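Pimentel House Photo Show – Walk-Through Checklist With My Comments
January 2022

I do this walk before we let the public in, and again after the prints are up. Sumathi Naidu does the second signature. If you're filling in for me, use the same order I do, front door to back stairs, or you will forget the side gate. I have forgotten the side gate.

The show is the old mill neighborhoods one, with entries from the high school and college groups, and we have 104 prints going up on two floors. The building is older than any of us, so please read the comments and don't just tick down the column.

1. Front steps and handrail – OK
Rail is solid on both sides. Third step still has the chipped corner, but it's painted yellow now and you can see it fine at dusk.

2. Entry doors open fully, nothing stored behind them – FIXED ON THE DAY
Easel boxes were behind the left door again! I moved them to the coat room. Please, teachers, I love you, but the coat room is right there.

3. Exit signs lit – OK downstairs, NEEDS WORK upstairs
The one at the top of the back stairs flickers. Washington Cordeiro has a new unit coming from Citel and says he'll swap it before opening night. I want to see it lit before I sign.

4. Extinguishers, tags in date, not blocked – OK
All tagged through July. The one in the print room had a roll of mat board leaning on it. Moved.

5. Floor load, upstairs gallery – OK with a limit
We're holding to 50 people up there at one time. The sign is on the landing, and whoever is on the door needs the clicker in their hand the whole evening (not in a pocket, not on the desk). I know it feels fussy when it's raining and there's a line on the stairs, but that's the number we were given and I'm sticking to it.

6. Hanging rails and wires – OK, two rehung
I tug every frame, gently, bottom corner and then the middle. Two of the big panoramas by the window were hanging on single hooks, and they're heavy things with real glass in them. Both are on double hooks now. Anything wider than my arm gets two hooks from here on.

7. Frame glass and edges – ONE PULLED
A crack in the lower left of the ferry landing picture. It's a lovely shot and I felt awful taking it down, but it goes back up as soon as the glass is changed. The student has been told.
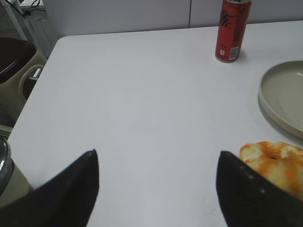 8. Track lighting – OK
I ran all of it for an hour and went along checking the fittings. One head over the bakery series was pointed right into the eyes of anyone coming through the doorway, so I turned it. The Westar dimmer hums a little at the low end. Washington opened the cover and found nothing loose, so we're leaving it above halfway and calling it good.

9. Cords and floor outlets – NEEDS WORK
The slide show projector cord crosses the walkway. Tape is fine for a morning but not for three weeks, so I've asked for a proper cord cover. Until it gets here the projector stays off – yes, even for the sponsors.

10. Display cases with the old cameras – OK
Locked, keys with Sumathi. The long case rocks if you lean on it, so it got a shim under the back foot. Check that shim each week, it walks.

11. Ramp and wide door – OK
Rolled a loaded cart up and down it twice. The door closer was slamming, now it doesn't. The mat at the top was curling, so I took it away altogether.

12. Humidity and leaks – WATCH
There's a brown ring on the ceiling near the north window. Same size as my pencil outline from last time, so I don't think it's live, but no prints go on that wall. We moved the market portraits across the room and I like them better there anyway.

13. Back stairs clear – OK
Clear top to bottom. Bulb changed on the lower landing.

14. Side gate unlocked during open hours – OK
See, I remembered. The padlock hangs open on the hook inside the door.

15. First aid box – RESTOCKED
We were out of the small bandages, which is what happens when everybody cuts mats the same week. Added a second pair of gloves too.

Still open: exit sign upstairs, cord cover, ferry landing glass. The repair quote from Turen came to $1,380 for the sign wiring and the two worn sockets in the print room, and $1,740 if we also want the landing light done. I'd do the landing light. Sumathi has the quote in the blue folder and needs an answer before they'll book us in.

Leave your own comments under mine and put your initials by them, please, I can't always tell the handwriting apart.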